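Cable runs and adapter bricks on shared desks

Forum: Fitout and Furniture > Desks and Benches
Thread views: 1,482

Kereama
Dec 18, 2018
Looking for opinions on keeping laptop power leads under control on desks that get used by different people. The desks are freestanding, light wood-grain tops, no grommets, no modesty panel. Carpet underneath, floor outlets on the left side only. Most laptops here take power on the right, so the lead crosses the full depth or width of the top and the brick ends up wherever it lands. I would prefer not to drill. Budget is 349 per desk including labour.

Flomex
Reply to Kereama
Under-desk tray, rear edge, screw fixed. Brick goes in the tray, only the thin lead comes up. You say no drilling, but 16 mm screws into a 25 mm top do no harm and the holes are never seen. Clamp-on trays sag at the centre once you load them with a power board and two adapters.

Clilonance
Reply to Flomex
Disagree on clamps. The steel ones with a return lip hold fine up to a span of 764 mm. Past that you need a third clamp. I have had them on sit-stand desks since October with no movement. The cheap mesh ones do sag, I will give you that.

The bigger problem is lead length. If the tray is at the rear and the laptop faces the other way, the lead has to come over or around. Kereama, which side do people sit on?

Kereama
Reply to Clilonance
Both, which complicates it.

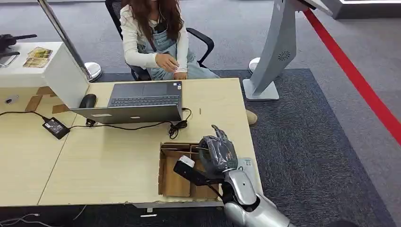

Reply 5
Hernán Lozano
That layout has the power going in on the right of the laptop and the brick over near the left edge, so most of the lead is lying on the working surface, with the slack coiled next to the other black cord. Anyone putting a carton down in the middle of the desk is working right up against it. I would deal with the slack first and the brick second.

Hook-and-loop tie at the laptop end, leave one forearm of free lead, and take the rest left in a single run. Adhesive clips on the top if you must, but they lift off wood-grain finishes in warm weather and leave a grey residue.

The counter on the left is higher than the desk. Is it fixed? If it is, put the brick on a small bracket against its side and you don't need a tray at all.

Flomex
Bracket on the counter only works if the desk never moves. Someone will shift the desk to vacuum and pull the lead out of the socket. Tray travels with the desk.

Clilonance
So does the lead to the floor outlet, and that gets pulled out as well. Same fault either way. Fit a floor lead with enough slack and stop worrying about it.

Bruvness
Two things not mentioned yet.

1. Bricks need air. An enclosed box with a lid is the wrong choice. Open tray or bracket only.

2. Clear out what is under the counter before running anything along the floor. There are bits of cardboard down there now. Flatten your cartons and get them to recycling, or the lead will end up beneath them.

Kereama
Counter is fixed. Desk gets moved perhaps twice a year. Going to trial one desk with the bracket and one with Clilonance's steel clamp tray, ties on both. Cardboard noted.

Flomex
Still say screws. Post the tray measurements when you have it loaded.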